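Florkeck is looking for players to take part in the second closed playtest of Statov, a survival crafting game for phones and tablets. The test covers the loot economy, the timed map events and the new base raid rules. It runs through March. This call sets out what the test involves, what we ask of testers, what they receive and how to apply.

## About the game

Statov is a top-down survival game set in a flooded mining province. The player starts on a landing stage with no gear, collects raw materials from nearby zones, builds a shelter and works outward across a regional map. Travel between zones costs stamina or time. Gear wears out with use and is lost on death unless it is stored at the shelter.

The current build has three map regions. The third, Makhubela, is new in this test and has not been played outside the studio. It holds the hardest zones in the game so far, and its enemies have armor values that the starting weapons cannot get through.

The first closed test looked at controls, tutorial flow and device heat. Those areas are now mostly settled. The second test deals with balance, and for that we need people who will play past the first evening.

## What we are testing

### Timed map events

Events appear on the regional map for a limited period and then close. In the first test the trigger was fully random, and the logs show that players with short sessions missed nearly all of them. The new trigger takes account of how long the player has been on the map and which events they have already seen. We want to find out whether the spacing feels fair at different play lengths.

Each event has a fixed loot table and a variable guard group. Testers will be asked to note the event type, the gear they carried in, and whether they left with a full pack. Please enter events undergeared as well as overgeared. Deaths are useful data.

### Loot and crafting economy

The recipe list has grown to 91 entries, of which 69 can be reached without entering Makhubela. Several mid-level recipes share the same two materials, tanned hide and lamp oil, and we suspect a shortage there. Cloth is the opposite problem. Most first-test players ended with chests full of it, so cloth now feeds into bandages, bedding, filters and the lining of winter gear.

Nobuhle Zulu, who runs item design and the reference library, has rewritten the cloth tier from raw fiber upward. Icons for the tier are being redrawn and the textures are being rebuilt for low-memory devices.

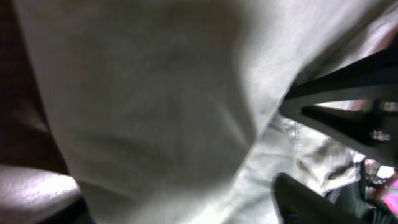
*White cloth with folds and creases.*

Testers on older phones should pay attention to the inventory screen when several cloth items are stacked next to each other. The three lowest grades can be hard to tell apart at small sizes. If you have to tap an item to know what it is, report it.

### Base raids

Raids are asynchronous. You attack a saved copy of another player's shelter, and the defender loses a capped share of what is in unlocked chests. The cap, the cooldown after a raid and the wall repair cost have all changed. We will adjust these values while the test is running, and each change will be listed on the tester board before it goes live.

Testers are placed in one of two groups with different raid rules. You will not be told which group you are in. Please do not compare chest losses with other testers on the board until the final survey has closed.

## Who we are looking for

There are 100 places. We do not fill them on a first-come basis. Applications are sorted by device, play habits and experience, so that each combination we need is covered.

Requirements:

- You are 18 or older.
- You have a phone or tablet that can run the build (see the next section).
- You can read and write English well enough to file a clear bug report.
- You can play on at least four days in each week of the test. Sessions may be short.
- You will complete two surveys, one halfway through and one at the end.
- You agree to the confidentiality terms.

Useful but not required:

- Past play in any survival, extraction or base-building game on mobile.
- Past work on a closed test, for us or another studio.
- A habit of keeping notes, spreadsheets or route maps while playing.
- A slow or unstable connection. We need testers who lose signal in the middle of a raid.

We also want a share of players who have never finished a survival game, including people who tried one and gave up. If that is your case, say so in the application and tell us where you stopped.

People employed by a game publisher are not eligible. Freelancers who do occasional contract work in games may apply, and should mention it.

## Devices and connection

The build is available for Android and iOS. A device needs 4 GB of memory and 3 GB of free storage. Emulators are not supported, and accounts that connect from one will be removed from the test. Controllers may be connected but the button layout cannot be changed yet.

The game saves to the server whenever you leave a zone. Offline play is limited to your own shelter. If the connection drops inside a zone, the game holds your position for a short time and then treats the visit as abandoned. This hold time is one of the values under review.

All progress will be wiped at the end of the test. Nothing earned or built will carry over to later builds.

## What testers do

1. Install the build from the invitation and create a new account. First-test accounts will not work.
2. Play as you normally would. There is no set path, except for the tasks below.
3. Once a week, complete a short task list. A typical list has one event, one crafting goal and one raid.
4. File bugs with the in-game form. It attaches your device model, zone and last actions automatically. Add a sentence on what you expected to happen.
5. Answer the surveys.

The build records gameplay data: zones visited, items gained and lost, time in menus, raid results and frame rate. It does not read contacts, photos, messages or location. Anatole Poulain is responsible for data handling and will answer questions about what is stored and for how long. You may leave the test at any time and ask for your records to be deleted.

## Interviews

A smaller group will be invited to a recorded voice call after the final survey. Calls are led by Diệp Phí and last 45 minutes. You will be asked to open your shelter, go through your chests and talk about what you kept and why. Cameras stay off. Taking part in an interview is optional and has no effect on the standard reward.

## What you receive

Testers who complete both surveys and the weekly tasks receive:

- A full copy of Statov on release, on the platform of their choice.
- A tester banner for the shelter gate, not sold or given out elsewhere.
- A credit in the game under a name they choose.
- A store gift card, sent after the final survey closes.

Interview participants receive a second gift card of the same value. Testers who leave early keep the credit if they have completed the first survey.

This is not an offer of employment. The test is not a trial period for a position at the studio.

## Confidentiality

The build, the tester board and the item lists are confidential until the studio publishes them. Do not stream, record for publication or post screenshots. You may say that you are taking part - you may not say what is in the build. Screenshots posted to the tester board are fine and often helpful.

Please do not share your account or lend your device to another player during the test. Two play styles on one account make the record unusable.

## How to apply

Fill in the tester form on the Statov page of the Florkeck site. It asks for:

- Device model and system version.
- Country and time zone.
- The hours at which you usually play.
- Up to three games you have played for a long time, and how far you got.
- One paragraph on a loot or crafting system that you think works badly, and how you would change it.

The last item carries the most weight. We are not looking for agreement with our own design. A short, specific answer about one recipe or one chest is better than a general review.

The form closes at the end of the month before the test. Lợi Triệu reads all applications together with Sibusiso Zulu, who sets up the two raid groups. Selected testers receive an install link and a copy of the terms. Applicants who are not selected are placed on a reserve list, and are contacted if a place opens up during the first week. If you do not want to be on the reserve list, clear the box at the bottom of the form.

First-test players are welcome to apply again. You will need to submit a new form, and up to a quarter of the places are set aside for you. Players who know the old build from Skanby, the regional demo release, should select "demo" in the experience field and leave the first-test box empty.

Questions about devices, accessibility settings or the terms can be sent through the contact page with "Statov playtest" in the subject line. The build supports larger text, a high-contrast inventory and one-handed controls. Screen reader support covers the menus only. If you rely on a setting not listed here, write to us before applying and we will tell you what state it is in.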